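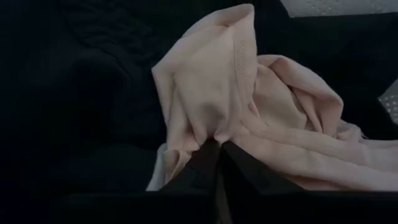

Tindulix Two-Piece Shaker Set with Strainer and Jigger

I started stocking this set after wrecking my third cheap shaker in a row. If you've ever stood at your own kitchen counter in front of guests, banging a stuck tin against the edge of the sink while everybody's lime juice went flat, then you know why I got picky. I've been making drinks at home for a long time (and behind a rented bar at other people's weddings for a shorter time), and the Tindulix is the one I reach for when I'm off the clock.

It's a tin-on-tin shaker, two weighted stainless cups, one big and one small. No built-in strainer cap to freeze shut! You set the small tin into the big one at a slight angle, give the top a smack with your palm, and shake. To open it, hold the big tin and hit it with the heel of your hand right where the gap between the two starts to close up. It takes a few tries to find the spot. Practice with water and ice over the sink, please – I still have a stain on my ceiling from a batch of grenadine.

What's in the box

2 weighted tins, brushed finish
Hawthorne strainer with a tight coil
Double-sided jigger, lines marked on the inside
Recipe card for 3 sours (I wrote it, so complaints come to me)

The jigger is my favorite part of the whole thing. The lines are stamped in, so they won't wash off the way printed ones do, and the mouth is wide enough that you can pour fast without dribbling down your wrist. The strainer is good too, though I'll say the coil is stiff for the first week or so. Push it in and out with your thumb while you're watching TV and it loosens up fine.

How it compares

I also carry the Zulto cobbler shaker, the classic three-part kind with the little cap. It looks great on a bar cart and it's easier for somebody who makes one drink a month. It's slower to pour, though, and the cap sticks when it's really cold, so for a party I'd go with the Tindulix every time. If you like stirred drinks better (Manhattans, Negronis, all of that), you don't need a shaker much at all, and you should go look at the Whitlock mixing glass. It's heavy, it chills well in the freezer, and the Hawthorne from this set fits it nicely.

Washing it

Hot water, dish soap, a soft sponge. The tins can go in the dishwasher but I don't put mine there, they come out spotty and then I'm polishing them anyway. Pull the coil off the strainer now and then and rinse it by itself, especially after anything with egg white or muddled mint. Dry everything before you nest the tins together or they'll grip each other like crazy.

Price and shipping

The set is 50 dollars, item number 777. Orders go out within 2 business days, and shipping is free if you add a bottle of Cliditz bitters or anything else from the bar shelf. I do gift wrap if you leave a note at checkout – plain brown paper and string, nothing fancy.

Returns are fine as long as the tins haven't been dented. If yours shows up dented from the mail, send me a picture and I'll swap it, no need to ship the old one back. (Keep it for measuring ice or growing basil, mine has basil in it.)

Stock note, Sunday, February 24, 2019: the brushed finish is here and ready to ship. Copper is sold out and I don't expect more until June. If you want one held for you, use the contact form and put "copper" in the subject line so I can find it.

Goes well with: Whitlock mixing glass, long bar spoon, fine mesh strainer, Cliditz orange bitters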